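Kitchen robot project: report on the open day, 30th June
To: Raelene Brunton, Skavus Fund
From: Debashish Marikar, Hesell Lab

The simulated kitchen, with the arm at the stove and the kettle beside the saucepan. 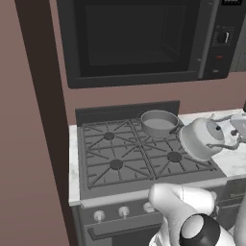

What we showed

The open day went better than we dared hope! We ran the kettle task live in the simulator on the big screen, and visitors could ask for changes between runs (a different starting spot for the kettle was the favorite). We had planned 2 sessions and ended up doing 3, the last one mostly for people who had already seen it and wanted another go.

Keith Wihongi ran the controls and Benedek Hegedűs took questions. A lot of them were about the handle, and why a thin loop is so much harder to grasp than a box. Benedek loved that one and went on a bit, but people stayed.

Where the work stands

We now have 1,231 simulated runs logged, all with the kettle. Grasping is good when the handle faces the arm. When it faces away, the arm still tends to bump the lid on approach, and we showed a few of those failures too. Angus Sutcliffe from Ruddock asked for copies of them, so we are sending him 18.

Next

Microwave door and burner knobs, in that order. Keith wants the door working by September. We have not spent any of the travel money yet and would like to talk about moving it to computing time.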